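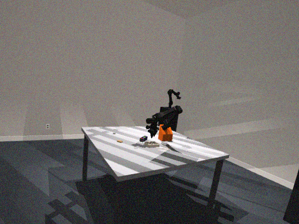 By Nomvula Van Wyk, with exercises by Martim Teixeira
Online edition, revised Mar 7, 2026

Chapter 4
Tables, Chairs, and Who Gets to Talk

The first class I ever taught met in room 3045 of the old Tumside building, and I hated that room before I knew why. It was long and thin, with a table to match, and nearly 50 people were supposed to fit in there on a full day. I stood at one end. The students who liked me sat close, the students who didn't sat far away, and the ones in the middle mostly talked to the person across from them about lunch. I spent half the term thinking I was a bad teacher (I was a new one, so maybe both!) before a colleague suggested I go sit in the corner chair during somebody else's session and just listen.

I couldn't hear a thing. Well, I could hear, but I couldn't see anybody's face when they spoke, and I found out how much of listening I do with my eyes. Somebody made a joke and I laughed a second late. Somebody asked for opinions and I had one, and by the time I'd worked out whether the last person was finished, the talk had moved on. I went home a little grumpy and started reading about seating, and I suppose I've been reading about it ever since.

So far in this book we've treated a group conversation as something made of people and words. Chapter 2 was about turn-taking, meaning all the small signals we use to say "I'm done" or "hang on, I have more." In this chapter I want to add the furniture. Those signals have to travel from one person to another, and a glance or a breath or a hand lifted off the table doesn't travel well around a corner, or past two other heads.

A few terms first, and we'll use them all the way through.

Sight line: the straight path between one person's eyes and another's. If you have to lean to find someone's face, the sight line is blocked, and you'll probably stop leaning after a while.

Head position: the seat at the short end of a rectangular table. There are two of them, though in most meetings people act as if there's only one, usually the one farthest from the door.

Corner pair: two people seated on either side of a table corner. They're close together, they can look at each other easily, and they can look away just as easily without seeming rude. If I need to have an awkward talk with someone, I go for the corner every time.

Dead seat: my own term, so don't expect to find it in other books. It's any chair where a person can be in the group and still miss most of the signals. The middle of a long side is often one, especially if the neighbors sit forward on their elbows.

You'll notice that none of these depend on how nice the furniture is. I've sat in beautiful rooms with six dead seats, and I've had wonderful discussions around a folding table with a wobble. What we care about is the angles and the distances, and also what people think the seats mean. That last part is harder to measure. Put a quiet person in a head position and the group may start looking at them for decisions, and some quiet people bloom when that happens and some want to crawl under the table. I've seen both, sometimes on the same afternoon.

Our main case for the chapter is the Flondbridge housing group, a tenants' group that met every other week in a community room. Their complaint was that the same four people did all the talking. They'd tried a speaking order and they'd tried a timer, which everyone loathed. We'll look at their seating chart in section 4.2, follow what happened over the weeks when they turned the table and moved the chairs off one side, and then argue about whether the turning had anything to do with it. (I think it did. Martim has his doubts, and he gets his own box to explain them.)

After that we'll get to round tables, which people tend to recommend as if they fixed everything, and then to rooms with no table at all, where folks suddenly don't know what to do with their hands.

Before you read on, please do the warm-up. It takes one meal.

Warm-up 4.1
Eat with three or more people at a rectangular table. Don't tell them what you're up to. Afterward, sketch the table from above and mark where each person sat. Draw a line between any two people who spoke directly to each other for more than a moment. Then mark your own seat, and write a few sentences about who you never really talked to and what was between you. Keep the sketch, you'll need it again in section 4.3.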